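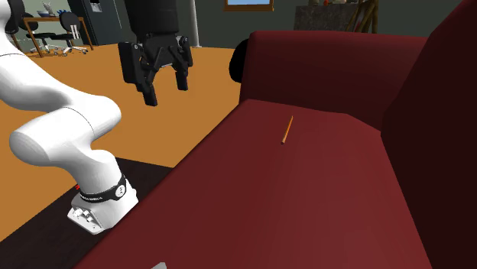 Shufen Hou wants it noted that she still thinks the cold test should have come before the hop-up test. Her point is that the valve leak was already there in March and we spent two months looking at the wrong end of the gun.

Bench notebook, gas pistols
21/06/2020
4 min read

Gun on the bench is the Clallura compact, second sample, green gas, standard magazine. Same complaint as the first sample: good for most of a magazine, then the last few shots drop short and the slide stops locking back. The owner of the first one had put it down to a weak recoil spring. I changed the spring on that one and it made no difference worth writing down.

Stripped it this morning. The piston head is fine. The nozzle has a little flash on the left side of the lip, which I took off with a fine stone. The return spring for the nozzle is the original and looks a bit lazy next to a new one, but it still pulls the nozzle fully home, so I left it in. Cleaned everything, silicone oil on the piston seal only, nothing on the barrel.

Chrono on 0.20 g BBs, magazine warmed in the hand and left to settle. First string averaged 278 fps. By the end of the magazine it was down by 63. Some drop is normal on a small magazine with little room for liquid gas, but that is steeper than the full-size version, and the full-size one uses the same nozzle and the same piston head. So whatever is wrong is in the magazine or where the magazine meets the nozzle.

Swapped the gas route seal for an Ostik one. It is slightly taller than the factory part and a bit stiffer. The magazine was hard to seat at first and I had to trim the rear edge. After that the slide locked back on every magazine I ran, but the drop across the string hardly changed. The seal was helping the slide and doing little for the shots.

Then did what Shufen asked for. Filled the magazine, put it in the fridge for an hour, took it out and lowered it into a jar of water. Small steady bubbles from the base of the output valve. At room temperature the same magazine shows nothing at all. The O-ring on the valve body is shrinking or going hard when it gets cold, and a compact magazine cools down fast when you shoot it quickly. That fits with the owner saying it was worse outdoors.

Fitted a Rarkberg valve from the drawer. The thread is the same, but the stem sits a hair lower, so the knocker has to travel further. With the standard hammer spring it gave two light strikes in the first magazine. Put in the Sethi hammer spring, which is a bit heavier, and had no more light strikes. The trigger is noticeably stiffer and I don't like it much.

Tried the cheap way as well. Put the factory valve back, with a softer O-ring of the same size and a wipe of thick silicone grease. Fridge test again, no bubbles. Back to the standard hammer spring. The string now falls off much less, and the trigger feels as it should. I prefer this one.

The parts list says the factory O-ring is good for 3000 cycles. I have no way to check that and would change it every season whatever the list says.

Hop-up: left alone. The rubber is a little shiny but grips evenly. Kuo-hua Hsiao has the bag of new rubbers and I want one back before the next gun comes in.

Still to do:
- run 5 full magazines back to back with no rest between them, once the softer O-ring has sat overnight under gas
- same test on the first sample, if the owner will leave it with us
- order more O-rings in the soft grade, the drawer is nearly out
- write the trimmed height of the Ostik seal on the packet, I forgot to measure it before fitting
- put the valve key back on the board

Eye protection stays on when the magazine is under pressure, including at the water jar. I took mine off to look at the bubbles and should not have.

Comments

Kuo-hua Hsiao: Rubbers are in the blue tin, second shelf. I used one on the carbine, so take that off the count.

gasandgaiters: Had the same lock-back trouble on mine. Did you grease the fill valve too, or just the output?

Shufen Hou: Just the output. The fill valve stayed dry in both tests. Please do the first sample in the fridge before anybody takes the nozzle out again.

pelletpat: What grade is the soft O-ring? The ones I bought swelled up after a week on green gas and I couldn't get the valve back out.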